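Unit 4: Buying a used car – reading the service history
Course handout, Owning and Running a Vehicle (evening class)
Tutor: Meinir Owen

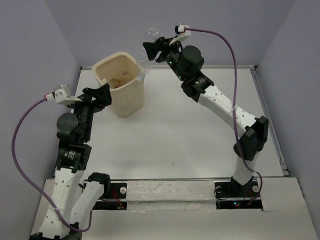
Two robot arms on a white tabletop, with a beige plastic container between them.

Last week we dealt with setting a budget and choosing a body type. This week is about paperwork. Bring your notes on depreciation, as we will go back to them in the second half.

1. What a service history is

A service history is the record of maintenance carried out on a car since it was first sold. Older cars have a printed book, usually kept in the glovebox with the owner's manual, which is stamped and dated at each service. Many newer cars have a digital record held by the manufacturer, and the seller may need to ask a dealer for a printout.

Sellers use three phrases:

Full service history. Every service was done when it fell due, and there is a record of each one.
Part service history. Some services are recorded and others are missing.
No service history. There is no record at all, or it has been lost.

These terms are used loosely in adverts. "Full" sometimes means that the book is full of stamps, even though the gaps between them are too long. Always work it out for yourself from the dates and mileages.

2. Checking the intervals

Find the recommended interval in the owner's manual. It is normally given as a distance or a length of time, whichever comes first. A car that covers very few miles still needs its oil changed, and this is where low-mileage cars often fall down.

Write the entries in a table with four columns: date, mileage, garage, work done. Then look at each gap. A service that is 1,000 miles late is not a serious matter on its own. A gap of two years in a car that was otherwise looked after deserves a question. The answer may be quite ordinary (the car was laid up, or the owner was abroad), but it should fit the mileage.

Worked example. The seller of a small hatchback has a book with stamps at regular intervals, all 12 months apart, up to the fourth year. The next stamp comes 15 months later, and in that time the car has covered only 904 miles. The seller says it was parked for most of that period. The mileage agrees with this. You would then look at the battery, the tyres and the brake discs, which all suffer when a car stands.

3. Invoices

A stamp shows that a garage was willing to say a service took place. An invoice tells you what was done. Look for:

– the registration number, which should match the car
– the mileage on the day
– parts listed separately from labour
– any advice written at the foot, such as "rear pads low"

Follow up the advice notes. If the pads were low in one year, there should be an invoice for new ones soon after, or the seller should be able to tell you who fitted them.

4. The big jobs

Some work falls due only once or twice in the life of a car and costs far more than a normal service. The timing belt is the usual one. Others are the gearbox oil on some automatics, the coolant, and the spark plugs on engines where they are hard to reach. Check in the manual when each is due. If a belt is due soon and there is no proof of a change, get a price for the job and take it off your offer.

Remember that not every engine has a belt. Those with a timing chain have no fixed replacement date in most cases, but clean oil matters a great deal to them.

5. Comparing with the test record

The MOT history can be looked up online free of charge with the registration number. Put the test mileages alongside your table. They should rise steadily. A figure that drops may be a typing error, in which case the following year's will look normal again. If it drops and stays low, leave the car alone.

Read the advisories too. The same one repeated for several years tells you how the owner spent money on the car.

Exercise (in pairs)

Use the photocopied book and invoices in your folder. Draw up the table, mark any gaps, and list three questions you would put to the seller. Corina Pichler will go round the groups, and we will compare answers after the break.

For next Tuesday

Read the section on test drives in the course booklet. If you own a car, make a table for it as in part 2 and bring it along. Class starts at 7 pm as usual.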